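Hi Canan,

January update on Plosex, a bit longer than usual because there's a real result in it! We finished moving the policy training over to the new simulated rooms (the Hakim set), and I've been running head-to-head tests ever since. The idea is still the one you funded: the policy gets the view from the head plus the view from each wrist, and we shuffle wall colors, floors and furniture so it can't lean on any one room.

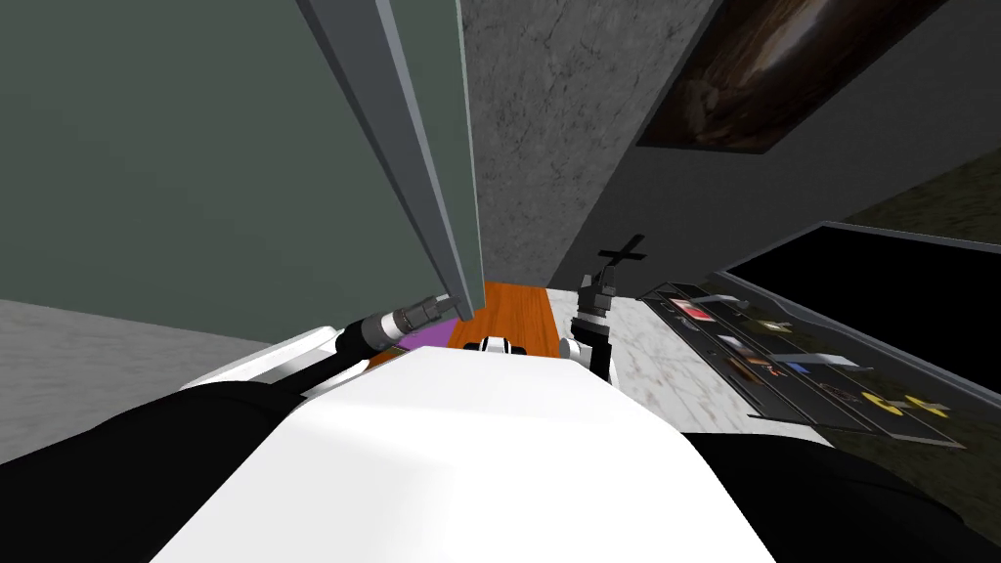 So, the numbers. We trained on 1156 simulated episodes and tested in 23 rooms the policy had never been given. With the head view only, it completed the task in 4 of them. Add the wrist views and it got to 19, which made my week. I reran the whole thing with a fresh random seed and got the same split.

The weak spot is tall, narrow stuff close to the arms, like posts and door edges. Training rooms had very little of that, and I think we were too tidy when we built them. I'm adding more clutter now, and I've asked for extra time on the Flosari cluster to cover the retraining.

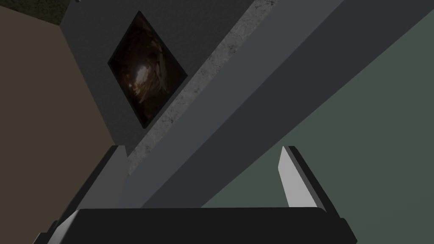 Wrist view in simulation, gripper open and empty, gray beam behind the fingers.

Spending is on plan. The one thing I need from you is a yes on the extra cluster time, and after that I can start the next batch. I'll send the per-room table separately, it's still a mess.

Gopinath Mudaliar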